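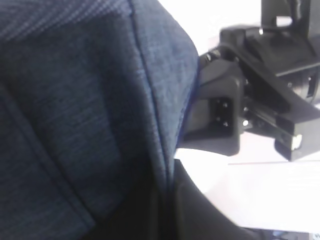

Arkside 251 Indigo Work Fabric

Arkside 251 is a mid-weight woven fabric for work pants, aprons, tool rolls and seat covers. It is supplied by Mollel in full rolls and cut lengths. The yarn is dyed before weaving, and shade varies slightly between dye lots. Orders that must match should be placed together and marked "single lot" in the notes field.

Roll and order data

Item code: 251-N
Roll length: 70 yards
Cut lengths: whole yards only
Color: navy heather
Finish: washed, no coating
Storage: flat or on a horizontal rack, away from direct sun

Cutting and sewing

Wash a test piece before cutting a pattern. The cloth is washed at the mill, but some shrinkage remains along the length. Lay all pattern pieces in the same direction, as the flecks in the weave run one way and a turned panel will show.

Use a size 16 needle for two to four layers and a size 18 needle for belt loops and pocket corners. Flat-felled seams are recommended for the inside leg and seat. Press seams from the wrong side with steam. Crease lines left by shipping can usually be removed the same way; rolled goods crease less than folded cuts.

Care

Machine wash cold, inside out, with like colors. Tumble dry low. Do not bleach. Some color transfer to light surfaces is normal during the first few washes.

Related items

Gellell 715 thread, navy, for topstitching
Mukolgate apron kit, pattern and hardware only
Arkside 251-B, the same weave in black

Swatches and trade accounts

Swatch cards carry all current shades and are sent by regular mail. Returns on uncut rolls are accepted within 31 days of delivery. Cut lengths are not returnable. Trade accounts are handled by Leire Sepúlveda. Technical questions about needles, thread or shrinkage go to Sneha Awasthi at the sample desk.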